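Mudgway erweitert Pfandrücknahme

Die Gemeinde Mudgway nimmt ab Oktober auch in der Sammelstelle Haltum Getränkedosen an. Das Angebot richtet sich an fast 329 Haushalte im Ortsteil, die bislang auf den Standort Flovine angewiesen waren.
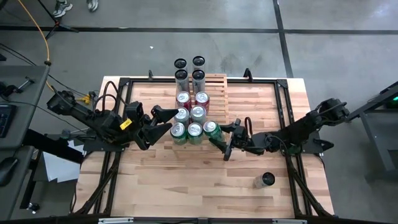
Getränkedosen auf einer Werkbank.

Je Anlieferung werden höchstens 100 Dosen angenommen - unzerdrückt und restentleert. Geöffnet ist an vier Tagen pro Woche ab 14 Uhr. Auskünfte erteilt Ruby-Lee Hapeta, Fachbereich Abfallwirtschaft.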